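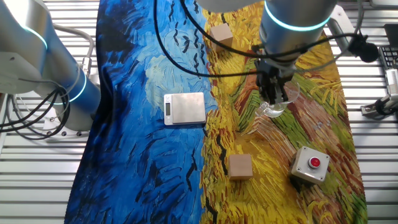 ## Weighing and Packing Assistant, Part-Time

Darnine sells plain wooden cubes and printed cloths from its workshop in Storkstead. We need one person for three mornings a week, starting after Thu 5 December.

The work:

- weigh cubes on a small digital kitchen scale and write down the reading
- fold cloths and match them to order slips
- pack up to 70 parcels a morning — most are light

You should be able to read small digits and stand for most of a shift. No experience needed, training is paid.

Send a short letter to Gudrun Ackermann, Darnine, Storkstead. Quote job number 2827.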